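ok so the Skonell sim kit trial runs out tonight, quick thread before I lose access. 2018-07-19 for anyone reading this later

it's a scene pack plus arm control for tabletop pick jobs. 63 objects, 26 room setups. base tier is $1,485, full one is $3,065. I'm on full, trial only

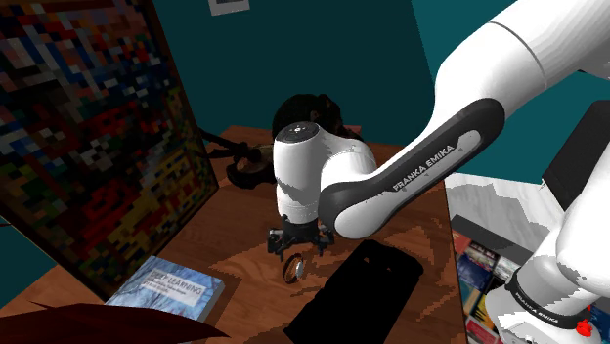
Desk setup in Skonell, teal wall, Franka arm over the clutter

good stuff first. loads fast, arm model looks right, woodgrain is way nicer than it needs to be. somebody had fun with the props, there's a Deep Learning book on the desk lol

controls are ok. keyboard jog is twitchy, scripts are fine. docs are thin and teh search box finds nothing

shadows tho. blocky stair step patches on anything soft. told support back in February when I had the beta, got "known issue" 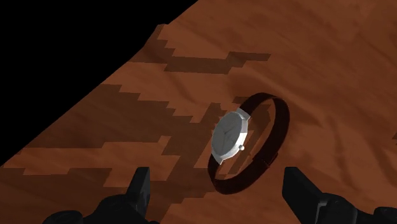

if you're training anything off the wrist view that matters a lot. if you just want to check reach and grasp angles you can live with it

small shiny things are my real test and I like what they ship. watch, little round dish thing, decent shapes. would pay for more of those and fewer rooms

vs Portela: Portela has better lighting, worse arm, and you pay per seat. Skonell is per machine wich suits me

skipping full, prob getting base. the extra rooms aren't worth double to me

anyone running it on a Flarkness box? want to know about the fan noise before I order one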